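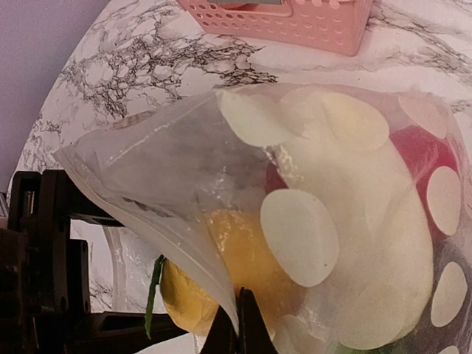 Why bother zipping the bag at all, one reader wrote in to ask, when everything gets dumped into the play kitchen again by Sunday? Fair question! I used to skip it too, and then I spent an evening on my stomach fishing bits out from under the stove.

Section 6: Packing the set away

So this is how I do it with the Brelline play food set, and it takes me 2 minutes tops.

1. Wipe each piece with a damp cloth and let it dry all the way. (Please don't soak them, the paint hates it.)

2. Open the dotted zip-top bag wide and stand it up in a mixing bowl. It flops over otherwise, every single time.

3. Big round pieces go in first, then tuck the smaller ones down the sides. Stems and leaves are the fussy part, so I slide those in last.

4. Lay the bag flat, press the air out with your palm, and run your fingers along the zipper from one end to the other.

Note: If the zipper pops open in the middle, you've overfilled it. Take one big piece out and give it its own bag.

CAUTION: Keep empty bags away from babies and small children. Plastic bags are not toys, even the ones with cheerful dots on them.

5. Store it on a shelf, away from the radiator. Mine lives next to the puzzles.

Brelline Set-Up Guide | Contact us | © Plikitz | Back to top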